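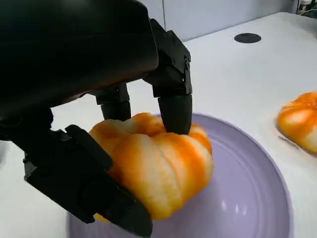 Eat the sweet bun at breakfast

I grew up believing sugar before noon was a small crime. Then I moved to Luvetach, where the Gill bakery sells 231 buns before most offices open, and I have never been happier to be wrong! A twisted bun with coffee (strong, no milk, please) makes a dark December morning feel like somebody's birthday.

People tell me it belongs after dinner. But who still has room then? At breakfast you're hungry and you taste everything, right down to the sticky bit underneath.
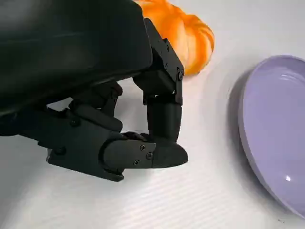 What about the oatmeal?

Keep it! I eat mine most days, and I like it fine. Just give one morning a week to the bun, and buy a second for whoever is still asleep.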